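Quiénes somos

Inicio · Quiénes somos · Qué probamos · Cuaderno de pruebas · Contacto

Hola, y gracias por llegar hasta esta página (la que menos se visita de toda la web, según las estadísticas, justo por detrás de la política de cookies). Somos Medelik, un taller de pruebas de automatización pequeño y bastante ruidoso. Comparamos pinzas, brazos, cámaras y controladores para empresas que van a comprar uno y no quieren decidirlo leyendo catálogos.

Empecé yo sola, con un brazo de segunda mano que perdía aire por una junta y una hoja de cálculo. Por entonces trabajaba en una planta de envasado y me había tocado elegir la pinza para una línea nueva. Pedí presupuestos, leí fichas técnicas hasta quedarme bizca, elegí la que mejor pintaba sobre el papel y la montamos en junio. En dos semanas la habíamos desmontado. Las piezas llegaban un poco giradas y aquella pinza, que en el vídeo comercial era una maravilla, las tiraba al suelo una detrás de otra. ¡Qué vergüenza pasé! Cada vez que oía caer una me iba a por café.

De aquello salió la idea. Si alguien me hubiera dejado probar tres o cuatro modelos con mis piezas, en mi postura, a mi velocidad, me habría ahorrado el disgusto. Así que eso es lo que hacemos ahora para los demás, con más calma y sin café de por medio (bueno, con café también).

Cómo trabajamos

Nos mandas tus piezas, o nos cuentas cómo son, y montamos un banco que se parezca lo más posible a tu puesto. Luego pasamos por él los candidatos, todos con la misma tarea, el mismo brazo y las mismas posiciones de salida. Parece de cajón, pero he visto muchas comparativas en las que cada pinza se probaba con un brazo distinto, y así no hay manera de saber qué estás midiendo.

La prueba corta son 20 ciclos por pinza y sirve sobre todo para descartar. Si algo falla ahí, no seguimos gastando tu dinero. La larga la hacemos con los finalistas y ya es otra historia: se deja correr, se anota cada fallo y se clasifica por tipo (no agarró, agarró y soltó, agarró torcido, empujó a la vecina). La tanda más larga que hemos hecho hasta hoy fue de 1.501 ciclos. Tenía que haber sido de 1.500, pero me despisté con el botón de parada y me pareció mal borrar el último.

Con las cámaras hacemos algo parecido. Cambiamos la luz, acercamos las piezas entre sí, las tumbamos, ponemos colores que se confunden. Una cámara que separa bien dos objetos a un palmo de distancia puede hacerse un lío tremendo cuando uno tapa un trozo del otro, y en una línea de verdad se tapan continuamente. Y los controladores... con los controladores hay que tener paciencia y leer los registros enteros. Ahí sí que no he encontrado atajo.

Los informes los escribimos para que los entienda la persona que va a firmar el pedido y también la que va a tener que vivir con la máquina. Van los números, los vídeos de los fallos y una página final con lo que yo compraría. Esa página me costó años atreverme a incluirla — hay fabricantes a los que no les hace ninguna gracia — y es la que más nos agradecéis.

Con quién hemos trabajado

Skalex fue nuestro primer cliente serio. Querían pasar de ventosas a dedos para una familia de piezas pequeñas y acabaron quedándose con las ventosas, con otro modelo y otra presión. El informe ocupaba 31 páginas y la recomendación cabía en una línea. Me llamaron para preguntar si de verdad era tan sencillo, y sí, en su caso lo era.

Para Mujić llevamos las pruebas de recepción: cada vez que les entra un lote de pinzas nuevas, pasan por aquí antes de ir a planta. Es un trabajo menos vistoso y a mí me encanta, qué le voy a hacer. Con el tiempo aprendes a reconocer por el sonido cuándo un dedo no cierra parejo.

Y luego está Jilstead, nuestro proyecto propio, el que nos quita las tardes. Jilstead es un juego de tareas de mesa para comparar brazos y pinzas con piezas sencillas que cualquiera puede imprimir: cubos, cilindros, estrellas, prismas. Las formas están elegidas con mala idea. El cubo lo agarra casi todo el mundo, el cilindro perdona bastante, y la estrella es una faena porque según cómo la encares tienes una punta donde esperabas una cara. De pie es una cosa y tumbada es otra muy distinta, así que la colocamos de las dos maneras.

También variamos cuánto se juntan. Un par pegado cerca de un lado, una fila apretada junto al borde, y mucho espacio libre en medio para que el brazo tenga que decidir por dónde entra. Los dedos anchos suelen sufrir en la fila; los finos entran mejor, aunque luego con las piezas que pesan más no me fío tanto de ellos.

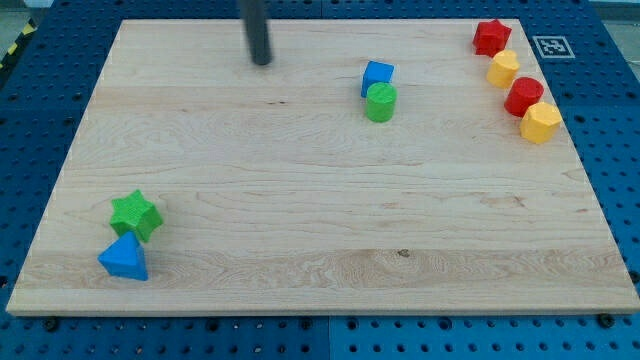 En el formulario de la web nos escribió Inés preguntando por qué no usamos piezas industriales de verdad desde el primer día, porque a ella una estrella de plástico no le dice nada sobre sus racores, y si no sería más honrado empezar directamente por ahí. Me parece una pregunta buenísima y la contesto aquí, que le servirá a más gente. Las formas sencillas nos dejan comparar con otros talleres y repetir la misma colocación meses después. Tus racores vienen luego, en la segunda ronda, y mandan ellos: si Jilstead dice una cosa y tus piezas dicen otra, haz caso a tus piezas.

Lo que no hacemos

No vendemos pinzas, ni brazos, ni cámaras, y no cobramos comisión por recomendarlos. Tampoco instalamos. Alguna vez nos lo han pedido y hemos dicho que no, con pena, porque el día que ganemos dinero con la instalación mis recomendaciones van a empezar a parecerse sospechosamente a lo que sabemos instalar.

No hacemos pruebas de seguridad para personas. Para eso hacen falta otros equipos y otros papeles, y es mejor que acudas a un laboratorio que se dedique a ello.

Y no publicamos resultados de clientes sin permiso. Lo que sale en el cuaderno de pruebas es nuestro, de Jilstead, o de empresas que nos han dicho que adelante.

Venir a vernos

Se puede, y nos gusta. Avisa antes, trae una pieza que te esté dando guerra y la ponemos en la mesa un rato para ver qué hacen con ella un par de pinzas. Esa primera prueba no se cobra. Si vienes en coche, entra por la puerta de atrás, que la de delante se atasca con la humedad y hay que darle con el hombro.

Para presupuestos, usa el formulario y cuéntanos tres cosas: qué pieza es, cómo llega y cuánto tiempo tienes para cogerla. Con una foto hecha con el móvil nos apañamos de sobra.

Página actualizada el 22 de mayo de 2026

Contacto · Aviso legal · Política de cookies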